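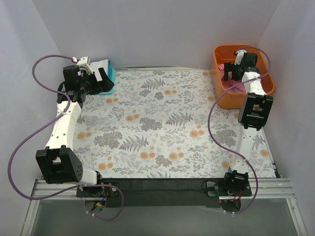

Folded cloths stacked in the far left corner, white one on top.

How to fold and stack kitchen cloths so the pile stays straight

By Tiruwork Tefera
Saturday, January 16, 2021

In our house in Flindstead the cloths lived many years in one drawer, all mixed together. Now I keep them in a pile at the corner of the table, and it is much easier to take one when the hands are full.

What you need: clean dry cloths and a flat surface. I put a flowered sheet under, but any cover is fine if it lies smooth.

1. Sort the cloths by size first. Colour is less important, although I like to keep the blue and the teal ones near each other.

2. Lay one cloth flat and pull the corners gently. Press out the creases with your palm, from the centre to the outside.

3. Fold it in half, then in half again. Very long cloths need one more fold.

4. Turn the folded edge to the front. Every cloth in the pile must face the same way.

5. Put the biggest at the bottom. Push the pile into the corner.

6. Finish with a light-coloured cloth if you have one. I can see quickly when it has a stain and must go back to the wash.

I stop at 6 cloths. With more, my pile starts to lean. Thick towels need their own place, and mine are on the shelf in the laundry.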